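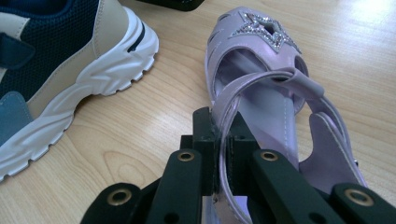

**Success rates and the case for scoring the strap**

It is the view of this group that research on robot handling of everyday goods has been reporting the wrong number. The usual practice is to give one success rate for each task. An object is picked up and put down where it was wanted, and the attempt counts as a success; otherwise it counts as a failure. This is easy to understand and easy to compare. For footwear, and for most things with a soft part attached to a stiff one, it also conceals what a reader most needs to know.

The Skallix study, which the Giltutdale laboratory began in January, set out to teach a robot arm to sort and pair children's shoes. The demonstrations were recorded by people working with a hand-held gripper, so that the fingers seen in the training material would be the same kind of fingers the arm would later use. The first policy trained on those recordings placed the shoe in the correct position in 90 per cent of trials. The second, trained on the same recordings with a revised loss, reached 89 per cent. On the customary measure there was nothing to choose between them, and the revision would normally have been dropped.

The trials were then scored again from the video. The second reviewer was asked to note whether any strap had been pulled, folded under the heel or left caught on a finger at release. Under the first policy this had happened in 21 of the trials counted as successes. A closed sandal with a thin ankle strap was the most frequent case. The strap makes a loop, the loop lies directly in the path of the gripper, and a finger that is aiming for the insole must either pass through it or go round it. A trainer with a thick sole and a flat hook-and-loop strap raises no such question. To average the two in one table is to let the easy shoe speak for the difficult one.

We hold that three outcomes should be recorded for every trial: whether the object arrived, whether it arrived in the condition in which it left, and whether the gripper came away free. None of these calls for new equipment. The re-scoring of the Skallix trials took two reviewers 21 hours, and most of that time went on agreeing what a folded strap was. The written definition that came out of those discussions now runs to a page and can be used by other groups without change.

Two objections have been put to us. The first is that finer scoring makes results harder to compare with earlier work. This is true, and the older figure should continue to be printed beside the new ones for as long as it is useful. The second, raised when the findings were presented at the Prarum workshop, is that a bent strap is a small matter and that a customer would simply straighten it. We do not accept this. A strap that is pulled in a shop return line may be pulled many times before the shoe is sold – and the fault, where there is one, will be blamed on the maker.

There is a further point concerning the demonstrations themselves. The Lazăr protocol, under which our recordings were made, tells the operator to complete the task by the shortest comfortable route. People follow that instruction sensibly. They put a finger through a loop when it is convenient, and they feel when the strap begins to drag. The policy receives the route and none of the feeling. We have therefore proposed that the protocol should ask operators to state, before each recording, whether contact with a strap is intended. The label is a single word and could be added to existing collections by anyone prepared to watch them.

The laboratory will report all three outcomes in its own papers from now on, and will ask for them when reviewing the work of others. The scoring sheet and the page of definitions are available from the Giltutdale office on request. Comments on the wording for laces, which remains unsettled, would be welcome.

Giltutdale, 17/11/2025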